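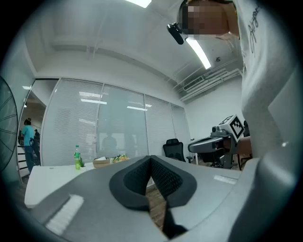 Ticket: pose dropouts on left unit, Ilmont tabletop set
Opened: July 8, 2018
Component: Nimetti tracking, two hand-held units
Status: pending re-record

Left unit loses pose partway through an episode. The right unit is fine. Export finishes without an error, but the left trajectory has flat segments where the last good pose is repeated. Of 192 episodes in the batch, 66 are affected.

Checked so far:
Swapped USB cables between units. Fault stays with left.
Reran calibration on left. Residual normal.
Compared clocks on both recorders. No drift.

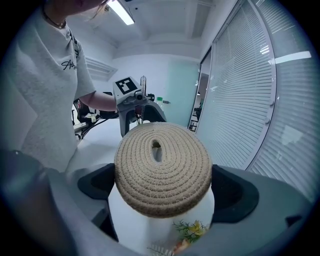 Dropouts cluster in episodes where the wrist turns nearly 90 degrees during the handover. Left marker goes edge-on to the Bastow tracker and the solver holds the old pose instead of flagging a gap. Logged gaps run up to 400 ms.

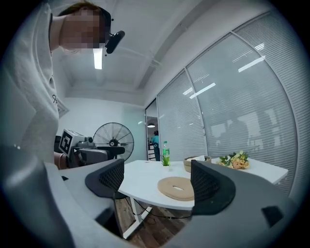

Table and second unit, from the finger side.

Set the solver to write null on loss and reprocessed the batch. Flat segments are gone — gaps now show up as gaps. Howlader loader rejects null rows, so the affected episodes are excluded from training for now. Finger width and video streams are intact in all of them.

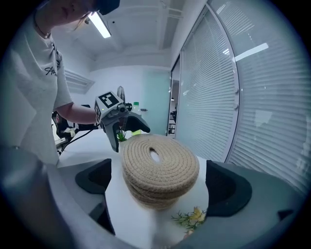

Can the short gaps be interpolated?
Only when the unit is moving slowly on both sides of the gap. Anything during a grasp or release should be recorded again.

Next: re-record affected episodes with the tracker raised. Loader patch is scheduled for September. Leave ticket open until then.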